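4.2 Desk Clearing

Of the chores in our suite, desk clearing is the one that reviewers of our first draft called trivial. We invite them to try it with two fingers and no skin. The task, which we named Padton after the office where we first noticed the mess, asks a two-armed station to pick up markers and chalk one at a time and put them away. A child of four can do it, though whether a child of four will do it was outside our scope.

We ran 254 trials of the Nerkico policy, each starting from a fresh heap. Trials ended when the surface was clear or when 22 grasps had been attempted. Chalk was kept in the mix on purpose – it is short, it rolls, and it punishes a firm grip. Figure 3 gives a sense of the clutter.
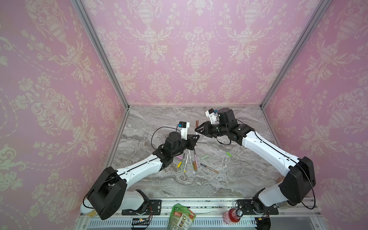
Figure 3. Desk clearing on the marble-patterned board. The right gripper holds a marker upright while the left hovers just above the pile; a stick of pale green chalk lies apart, farther right.

Failures clustered in two places. Markers lying close together and nearly parallel were often grasped as a pair, which the policy seemed to regard as a bonus. Chalk away from the main pile was often left for last and then left altogether. The Matheson baseline, which plans each grasp separately, avoided the first problem but needed up to 436 seconds to finish a heap.

Retraining with 8 extra hours of demonstrations reduced double grasps and did nothing for the chalk. We would let either system tidy a desk overnight, provided someone checked it in the morning. Section 4.3 turns to the Skisness folding task, where results were worse.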